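Notebook, December, started 9.15

Dye-to-match satin courts, size 5 and size 6, for the Adjei order. Bride wants the bridesmaids' shoes the same dusty green as the sashes. Sash fabric came in yesterday, cut a strip off the end and pinned it inside the back cover of this book.

First dip on scrap satin came out too blue. Added a little more yellow and left the next one in 3 minutes longer. Closer, still a bit cold by the window, fine under the lamp. Third scrap is the one to go with. Recipe is written on the lid of the jar, please don't wash it off.

Glue for the heel covers: tried Plomex on the left shoe and the old Gritix on the right. Plomex grabs faster but leaves a stain if it creeps past the edge, and on satin that is the end of the shoe. Gritix is slower and I can still shift the fabric to get the seam down the middle of the heel. Going back to Gritix for anything pale. Plomex is all right for the leather sandals.

Weighed the finished pair out of curiosity, 490 g with the new block heels on. The same shoe on the slim heel was 430 g. Not much in the hand, but she will be dancing in them, so I'll mention it at the fitting and let her choose.

Iddrisu Kwofie rang about the Flestel buckles. They are still short, and he can let us have 30 now and the rest after the holidays. Said yes. Enough for the sandals, and the evening flats can wait.
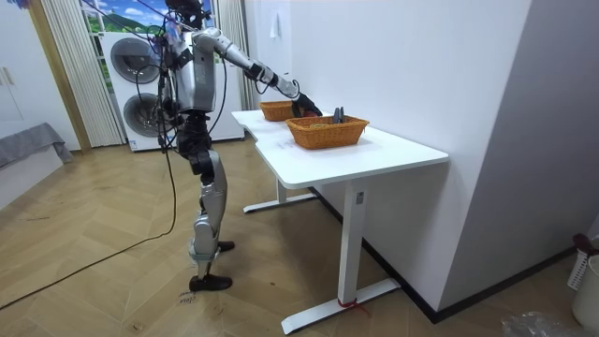
Ankle straps next. The elastic in the last batch is too tight for anyone with a wide foot, so I've let each one out by one more hole and moved the keeper back to suit. Finished straps need to be kept apart by size from now on, as I lost half the morning sorting them. Wicker baskets like the ones on the white desk would do, with a luggage label tied to each handle. No plastic tubs, the lids crease the satin.

2.40. Second coat on the size 6 pair. Left toe has a faint tide mark near the stitching. Damped the whole toe with a sponge and stuffed it with tissue, will look again before locking up.

To do: order more white satin, ask about the return date on the sample wedges, new blade for the skiving knife.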